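Revari度假酒店将于6月启用新版会员积分与房价体系

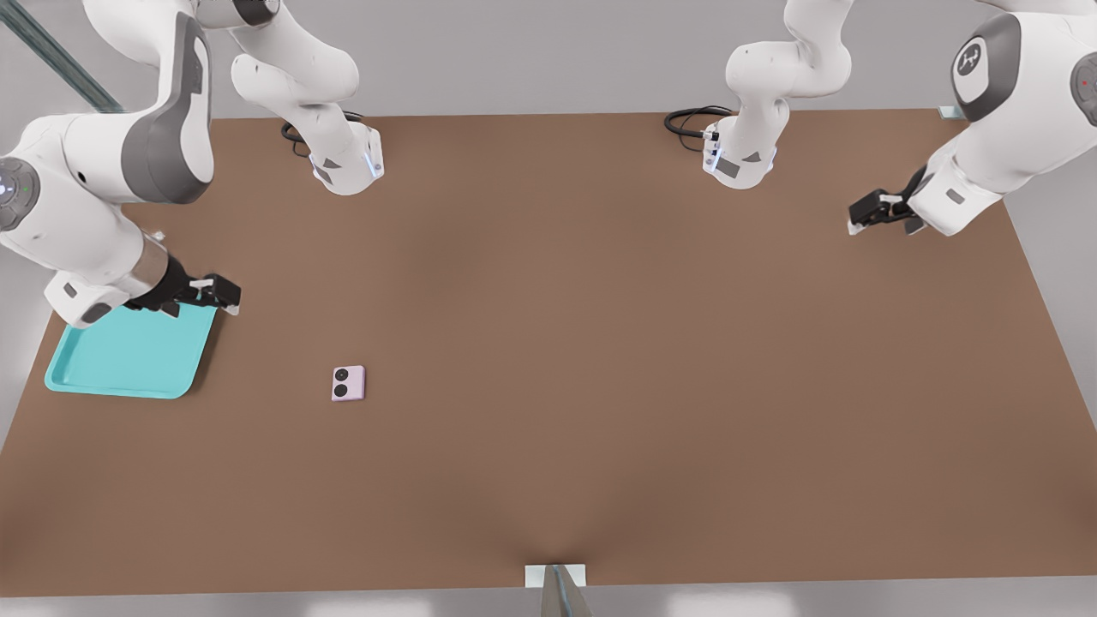 图:桌面左侧的浅口青绿色托盘与白色机械臂(计算机渲染图)

Revari度假酒店今日公布新版会员计划Imum的实施细则。新体系自6月起适用于酒店全部客房类型、餐饮场所及娱乐场消费,原有积分账户将统一迁移,会员无需重新登记。

Imum设4个等级,等级依据会员在一个计分周期内累计的定级积分核定。定级积分与可兑换积分分别记账:前者仅用于评定等级,周期结束后清零;后者可用于抵扣房费、餐费及水疗费用,在账户保持活跃的前提下持续有效。账户连续两个计分周期无任何入账记录的,视为非活跃账户。

首次入会并完成一次有效入住的会员,可获得400个可兑换积分。有效入住指通过酒店官网、电话预订中心或前台直接预订,并以会员本人姓名登记的住宿。经第三方渠道预订的客房不计房费积分,但入住期间在店内餐厅产生并挂入房账的消费仍可计分。

定级积分达到3,000分的会员升入第二等级,升级于达标次日生效。第二等级及以上会员预订时可查看会员专属房价,该房价与普通公开价在同一页面并列显示,度假村服务费单独列示,不计入每晚房价。退房时间为上午11时,第二等级及以上会员可申请延迟至下午2时,以当日房态为准。

酒店同时调整了娱乐场消费的计分口径。老虎机及视频扑克按投注额计分,桌上游戏按平均注额与在桌时长折算,由现场人员录入系统。会员须在开始游戏前出示会员卡,事后补录申请不予受理。对计分结果有异议的,可于退房前向会员服务台提出复核。

新体系的后台由酒店与系统供应商Koech共同部署,客房预订、餐饮收银和娱乐场计分三套数据接入同一账户。酒店主楼的114间套房将首批开放积分全额兑换,其余房型支持积分与现金混合支付。混合支付订单取消时,积分与现金按原路径分别退回。

Revari度假酒店会员业务总监Lorne Pelletier表示:“旧系统中房费与娱乐场积分分开结算,会员需要在两个柜台查询余额。新体系合并了账户,兑换规则也按房型逐项列明。”

位于酒店二层的Flustance餐厅同步纳入计分范围,酒水消费与餐食适用相同的积分比例,服务费及税费不计分。私人宴会和团体会议订单适用单独合同条款,不在本次调整之列。

迁移期间,会员可继续使用现有实体卡。旧系统签发且尚未使用的房券和餐券,按券面所载期限及条件执行,不折算为新积分。完整条款可在酒店官网会员页面及前台查阅。

关于Revari度假酒店
Revari度假酒店经营客房、餐饮、会议及娱乐场业务,面向休闲旅客与商务团体提供住宿服务。

媒体联络:Revari度假酒店公共事务部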